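August 12, 2023

Room notes, mostly, with a little about the Talley books at the end for whoever picks them up next. I meant to write this up as I went along and of course I didn't, so the order is how I remember it and Jadwiga can correct me in the margin, as she always does (and in green, please, so that I can find it afterwards).

The blue table is staying in the brick corner. We have had it in the middle of the room since May, and I was the one who wanted it there, so I had better be the one to write down that I've changed my mind. In the middle you can walk all the way round it, which sounds lovely, and what happens is that everybody does walk all the way round it and puts something down on each lap. By the end of an afternoon I couldn't find my own bone folder under other people's post. In the corner there are two sides you can't get at, and things seem to stay where they were left. Joscha says this is a well-known principle and that shops have known it for years. It may be so. I only know I had a calmer week.

The corner of the table stands against the wall now, and you should leave it like that when you clean. If you pull the table out to sweep behind it, push it back until it touches. We had it a hand's breadth off at first, for the sake of the bricks, and I lost two pencils and the small brass weight down the gap on the same morning. The weight I got back with a ruler and some tape. One of the pencils is still there as far as I know.

About the dust, which was the real business of the day. The mortar is sound enough in most places, and Jarosław went along it with his thumbnail and a torch and found only a short run where it crumbles, fairly low down, near where the chair goes. But the bricks themselves do shed a little, the ones with the black spots more than the clean ones, or so it seems to me. It's a fine reddish powder and on a wooden bench you would never notice it. On a pale blue top you notice it straight away, and on an opened-up section of Talley paper you notice it when it is too late. Lenuța had a faint pink smear across the foot of a page last month that she blamed on her own sleeve, poor thing, and washed the cardigan, and I now think it was the wall all along.

So we did a test, of the homely kind. I laid three sheets of white blotter along the back of the table, left them overnight with the windows shut, and looked at them in the morning with the lamp held low. The sheet nearest the wall had a visible bloom along its edge, the second had a bit, and the third I couldn't have sworn to either way. Then Jarosław brushed the wall down with the soft banister brush, top to bottom, with the vacuum nozzle held underneath, and we put fresh blotters down and left them again. Much better. There is still a trace on the first sheet but you have to want to see it. I've kept both sets in the folder marked WALL in the plan chest, with the dates pencilled on the back, and would be glad if they weren't used for pressing flowers this time.

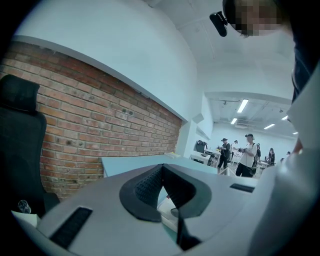 What we have not decided is whether to seal the wall. Maximiliano rang Rosik, who did the plastering on the stairs, and they would come and put a clear breathable coat on the whole of it for 300, materials included. He thinks we should say yes at once. I am slower about it, partly from meanness and partly from fondness. I like that wall as it is, all its reds and oranges and the odd tan one, and I have seen what a badly chosen varnish does to old brick, it goes the colour of a boiled sweet and then you're stuck with it. Jadwiga's suggestion was to ask them to do a small patch in the corner below table height, where it will be hidden, and leave it over the winter to see whether it darkens. That seems to me the sensible way and I've asked Maximiliano to ring back and put it to them. If they want paying for the patch, pay them.

In the meantime: brush the wall down once a week, always before the table is wiped, never after. I wrote that on a card and pinned it by the sink. Damp cloth for the blue top, hardly wrung out of plain water, and then a dry one. No spray. The Skulov spray that was under the sink leaves a slippery film which I found out about when a whole pile of folded endpapers sailed gracefully off the end. I've moved it to the kitchen where it can be slippery on the hob.

The chair. There was some feeling about the chair, so I'll set down where we got to. The black office chair with the headrest has gone in by the bricks, and anybody may use it, and anybody may alter the height, but will you please put the lever back in properly after, because it sank under Lenuța by degrees through the whole of a sewing session and she thought she was just getting tired. The headrest is no use for sewing, you're bent forward the entire time. It comes into its own when you are waiting for paste to cool or talking to Pruitt on the phone about board, and as I do a great deal of both I have grown rather attached to it. Joscha still prefers the stool. The stool is perfectly welcome in the corner too so long as the two of them aren't both there, as then there's no way out except over one or the other.

The other thing we noticed is that the chair back rubs the wall when you lean. It's a small thing but that is exactly the stretch with the crumbly mortar, and Jarosław reckons the one has been helping the other along. He has some lime mortar left from doing his mother's garden steps and offered to rake out and repoint the bad run himself. I said yes please, and to do it on a day when there are no books open. He'll need the corner clear for it, and the floor covered, and he asks that nobody touch it for three days afterwards, even though it will look finished, and he knows us well enough to say that twice.

Light next. By the white column you get the best of it until early afternoon, and then the column starts throwing a soft shadow over the back of the table and you find yourself shuffling leftwards without knowing why. I tried the clip lamp on every side and the answer was to have it low and on the left, well away from the bricks, as otherwise they throw a warm tint back on to the paper and you can't match a tissue to save your life. I matched four repairs in that light, was thoroughly pleased with myself, took them to the window and had to do all four again. For colour matching go to the window. For anything else the corner is fine.

Drinks! I know. We have all agreed to this rule before and I have broken it as often as anyone. Water with a lid on is allowed in the room, at the chair end, and tea stays on the landing shelf. Jadwiga has kindly put a cork mat on the shelf and it's big enough for all our mugs if they're friendly about it.

Now the Talley books. We are through the first shelf of them and well into the second. The client's own list gives nearly 2,000 leaves needing attention in the whole lot, and having worked through as many as we have I'd say the list was made by somebody honest and a bit gloomy, for a good many of them want nothing but a brush and a flattening. Please go on marking the ones you pass over as well as the ones you mend. A tiny pencil tick on the slip, never on the leaf. I found two slips with no tick and no repair, and had to go through the whole section again with a cup of tea cooling on the landing for company.

Lenuța is trying the thinner tissue on the torn corners and I think she is right about it. It takes longer to lay, and it will curl up and stick to your finger out of pure spite if the paste is at all wet, but it all but disappears once it has been pressed, and the leaf still turns naturally. The heavier one made a little board of every corner. She has written out her paste proportions on the inside of the cupboard door. I copied them here and then found I had copied them wrongly, so go by the door.

Pressing times we're leaving as they were until the damp goes out of the air. The boards on the second press have picked up a bow and I've turned them over, which may cure it or may give us a bow the other way. Joscha will look at them on his next morning in. I did telephone Pruitt for a price on new ones and am waiting to hear.

To do, in no order: ring Rosik again about the patch (Maximiliano). Clear the corner for the repointing (all of us, and that includes whoever owns the bag of wool). New cloths. A bit of felt for the top of the chair back where it meets the wall, I have some at home in grey. Ask Talley's whether they want the old sewing thread kept. Fish out the pencil.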